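Unit 4: Do learning claims for building toys hold up?

Most toy boxes now carry a promise about spatial skills. Treat that promise as an ad until you have seen the study behind it. Plenty of these studies exist, and plenty are small, short and paid for by the seller.

4.1 The Griltberg handout

You were given the Griltberg summary last week. It reports that 60 children played with blocks at a day center and then did better on a shape-matching test. There was no comparison group. Children that age get better at matching shapes anyway, and taking the same test twice helps too. The summary mentions neither point.

Note also what "played with blocks" covers. Free play, copying a model and sorting by color are three different activities, and the handout lumps them together.

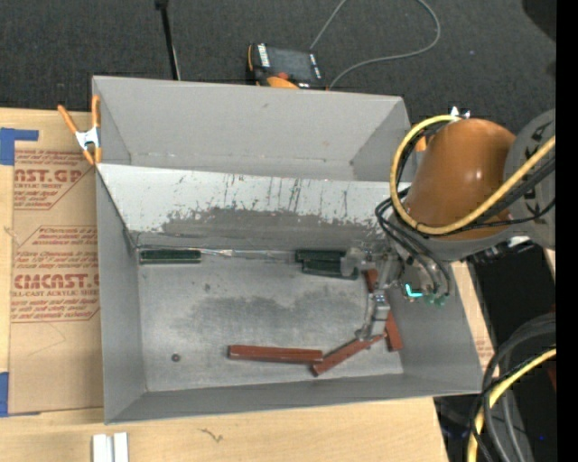
4.2 Bigger is not safer

The Nogueira survey mailed out 3000 forms and got 2699 back, a return rate that should make you suspicious before it makes you happy. Who filled them in? Parents, all of whom had bought the set. People who spend money on a toy tend to report that it works – this is old news in survey research.

4.3 For the seminar

Read the Aris report, pages 2 to the end of the methods section. Skip the foreword, it is sales copy. Write down who was tested, who paid, and what result would have counted as a failure. If you can't find the last one, say so in your notes and bring them with you.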